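About us

Gesto fits and maintains robot arms for cleaning and resetting work in serviced accommodation. We are based in Zandville, in the former seed warehouse next to the goods yard, and we work for operators of staff hostels, training centres and small hotels. The company started as the maintenance department of one such operator, Sirko, and most of our technical staff have cleaned rooms for a living at some point. That background decides a good deal of what we do and what we refuse to quote for.

What we do

A room reset consists of a large number of short tasks. Some need judgement, such as deciding whether a carpet mark is new or whether a guest has left something behind on purpose. Others are repetitive and take place at arm's length over a flat surface: wiping a desk, moving small items off it, putting them back where the room plan says they belong. Our work is confined to the second group.

We supply the arm, the gripper, the mounting and the control software, which is called Faneo. We also write the task list for each room type together with the people who clean it. A task list is a plain document. It names the surface, the items normally found on it, the order of work and the conditions under which the arm must stop and wait for a person.

At present Faneo holds 223 approved tasks. A task is approved when the room attendants at the site have signed it off. Our own engineers can propose a task but cannot approve one.

What changes for the people who work there

We are often asked how many posts an installation removes. Our contracts do not include a staffing target and we do not prepare business cases built on one. What an operator does with its rota is its own decision, but we ask for it in writing before we start, and the attendants see it at the same time as we do.

The changes we can describe are these.

The pattern of movement is different. Desk and shelf surfaces in a typical room are set back against a wall, and cleaning them means leaning forward with one arm extended. Once an arm has taken over a surface, that posture largely drops out of the shift. Bed making, bathrooms and floors remain manual, so the share of heavy work in a shift goes up unless the rota is changed as well. We recommend changing it. Two sites did not do so in the first year and had to revise their rotas later.

The order of work is different. An attendant starts the arm, does the bathroom, and returns to check the surface before leaving the room. Checking is counted as working time. It is entered on the room sheet as a separate line, and it is not optional.

The knowledge required is different. Attendants learn to start, pause and clear the arm, to change the cloth, and to report a fault in terms the engineer can use. Training takes 2 shifts, both paid, and is given on site. Those who want to go further can train as site technicians, a graded post at every operator we supply.

Some things get worse, at least for a while. Rooms with an arm working in them are noisier. Attendants have told us that waiting for a stopped arm is more tiring than doing the job by hand, and the stop reports support them. Faneo now hands a surface back to the attendant after the second stop instead of trying again.

The work at hand

Desk surfaces are the task we are asked for most often. The arm holds a folded cloth in a two-finger gripper, and the items on the desk stay in their usual places towards the back and side. 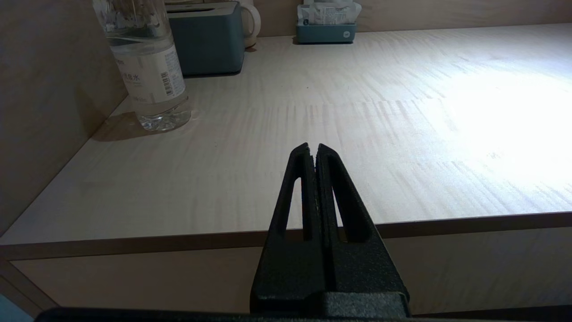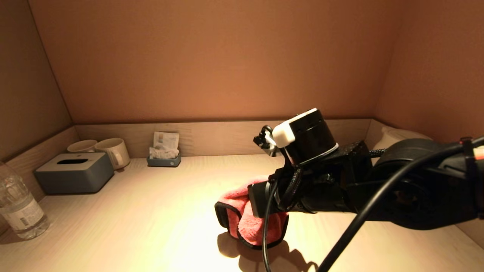
Figures

Our arms are in service in 109 rooms. Before a new task goes to a site it is run 3,000 times in Zandville, on furniture of the same dimensions and with the same items set out. Runs that end in a stop are kept and reviewed. Runs in which an item is knocked over count as failures, whether or not anything was spilt.

We publish stop rates to the operators and to the attendants in the same monthly sheet. We do not record the working speed of individual attendants, and Faneo has no function for doing so. Requests to add one have been turned down.

How we are organised

Gesto has three sections. Mechanical is responsible for arms, grippers, mountings and cable routing. Software is responsible for Faneo and the room plans. Site Practice writes the task lists, gives the training and handles complaints; it can take an installation out of service without asking the other two.

Sirko remains a customer and holds a minority share. It has no say over task approval at other operators' sites.

Working with us

Operators considering an installation should expect a site visit lasting one full shift, during which we follow the attendants and take measurements. We visit from September to May and keep July for maintenance. Attendants and their representatives may contact Site Practice directly, including at sites where no decision has been made. The workshop in Zandville is open to both by appointment, mornings only.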